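Travel Writing Workshop, Handout 4
Arriving by Water: Writing the First Hours in a Harbor

Welcome back, everyone, and thank you for the sketches you turned in after our last meeting. I read all of them with a pot of tea beside me and enjoyed myself a great deal (Hakim, I am still thinking about your ferry with the missing chairs!). This session we move on to arrivals, and to island arrivals in particular, which so many sailing journals and travel pages begin with and so few manage to make us feel.

1. Where the arrival begins

Most of us start too late. We write "we dropped anchor at dusk" and off we go to the café and the old fort. But an arrival by boat is slow, and the slowness is a gift to a writer. There's the first smudge on the horizon that might be cloud, and the smell of land, which can reach you well before the lights do, and the odd shyness that comes over a crew when other people are suddenly near. Kanyarat Luangrath kept a logbook on her passage to the little port she calls Histmont in her essay, and she wrote one line an hour for the last 40 miles. Nearly all of the lines are dull. "Wind down again. Changed socks." Then comes a line about hearing a dog bark across the water, and I promise you the hair on your arms will stand up.

For your own piece, pick the moment when you first knew the place was real. Start there, or a little before it.

2. Facts that help, facts that get in the way

A reader wants to know how far, how long and how deep, but wants it in small doses. If you sailed 353 miles from the last island, say so once and leave it alone. Anchoring depth is lovely when it tells us something about the night (10 meters, with the bottom plain to see by moonlight) and tiresome when it is only there because it was in the log. I have been guilty of this one for years, and my early pieces read like a chart with adjectives.

Please check your place names too. Local spellings, official spellings and the spelling on the harbor office door may be three different things. Choose one, and mention the others only if there's a story in it.

3. The galley and the first meal

Food turns up in almost every arrival piece, and quite right too. After days of eating from a bowl wedged between your knees, a meal on something that stays level feels like a banquet. Write about what you ate, certainly, but write about how it was cooked as well, and who did the stirring, and what everybody talked about while they waited. In Kálmán Lakatos's piece about the sloop Vumine, the crew are invited ashore by a family named Vasiliauskas and given fish soup with far too much pepper. He spends a whole page on it. I wouldn't cut a word, because the conversation about the weather goes on underneath the soup and by the end of the page we know exactly why they stayed until May.
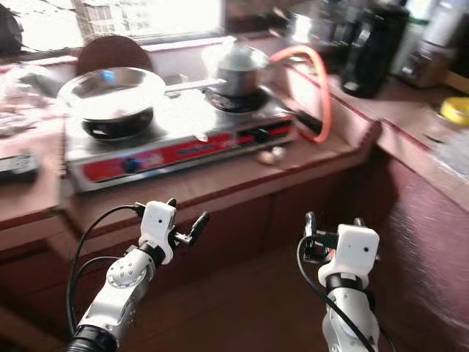

4. People on the quay

It's tempting to turn the first person you meet into a character straight away: the gruff harbor master, the laughing child, the wise old fisherman. We've all met them in print a great many times. Give the person something to do and let them be a bit ordinary. Agnese Petrauskas has a customs officer who can't find his stamp and keeps apologizing to the boat's cat, and he is more alive to me than any number of weathered faces.

If you quote someone, write the words down the same evening. Where you shared only a little language, say so, and don't give your speaker polished sentences they never said.

5. Reading for this session

Kanyarat Luangrath, "Hourly, to Histmont" (the logbook pages and the essay, please)
Kálmán Lakatos, "Soup at the Vasiliauskas House"
Algirdas Zariņš, "Nemeck Sound in Fog," first half only

The Zariņš is harder going than the others. He hardly describes the island at all, since he couldn't see it, and relies on bells, engines and voices. Read it aloud if you can, even if your family gives you looks.

6. Exercise

Write 200 words on an arrival by water. A river ferry counts, and so does a rowboat on a lake. Stop before anyone steps ashore. Then write a second version with all the sights taken out, keeping only sound, smell and touch. Bring both on paper, with wide margins, and we'll swap them after the break.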